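Home Essays Letters Archive Search

Let us see what we are buying

Sep 26, 2022

I came to this country as an adult, and I learned much of my English in stores. I read every label because I had to. Maybe for this reason I have strong feelings about packages, stronger than my neighbors in Celudwood, who grew up with them and look at them very little.

My opinion is simple. When a product can be shown, it should be shown. I don't like to pay for a drawing of a cookie. I want to see the cookie.

In the town where I was born there were 2,004 people and one general store. Almost everything stood open, in drawers and sacks and big jars. You said how much you wanted and it was weighed in front of you. I don't want to make this more beautiful than it was. The flour had sometimes small animals in it, and the owner was rude to children. But you knew what you were taking home, and if the beans were bad this week you saw it and you cooked something else.

In the supermarket on Ikel Street I stand before a wall of printed boxes. Last winter I bought there a box of Pruller tea cookies. The box was tall as my hand is long, and inside was a plastic tray with 2 short rows, and between the rows a lot of air. The weight was printed correctly on the side. I cannot say that somebody lied to me. Still I felt a little stupid in my own kitchen, and I think a company should not want its customer to feel like this.

People answer me that I should read the weight. I do read it. But weight is a poor help for many things. I know what a kilo of potatoes is, I can feel it in my arm. I don't know what 840 grams of frozen dumplings is, if this is dinner for two persons or for a family. With a window in the bag I would know in one second. I could also see if they are frozen together in one piece, as it happens too often in summer.

There is a serious argument against me, and I respect it. Light is bad for some foods. Oil goes old, milk loses its taste, spices become gray. My sister-in-law worked for many years in a spice shop and she does not let me finish my speech at the table. Fine, keep the pepper in the dark. Glass is heavy too, and it breaks, and the clear windows in paper boxes are difficult to recycle. In our building we have 4 different bins and the box with a window belongs to none of them, unless you sit down and cut it apart. I do this, with scissors. My husband does not.

So I don't ask for a law. I ask for a different habit from the people who design these things. A smaller box would already be a kind of honesty, even without any window. Next to the register, in the hardware store of the Chin family, the screws are still sold from open trays, and I have noticed that customers there talk to each other. They hold up a screw and ask if it's long enough. In front of closed boxes we are all quiet.
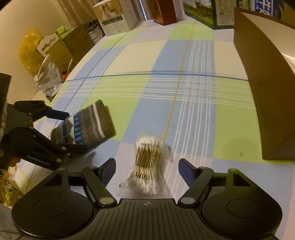

My patience is shortest with the things which don't need any protection from light at all. Buttons, pencils, sponges, clothespins, why must I guess about them? A clear plastic bag of cotton swabs seems to me the correct way: the white tips and the tan sticks show through, and I see before paying that the bag is packed. It needs no photograph of a smiling woman with clean ears. I know that it is still plastic, and I would be happy to see a better material which lets the eye pass. Until somebody makes it, I will continue to shake the closed boxes next to my ear in the store, and my daughter will continue to walk a few steps ahead of me.

More essays
Why I still write my shopping list on paper
The bus stop without a bench
Learning to complain in a second language
Coming in October: On borrowed umbrellas

Contact | Copyright 2022, all texts by the author | Back to top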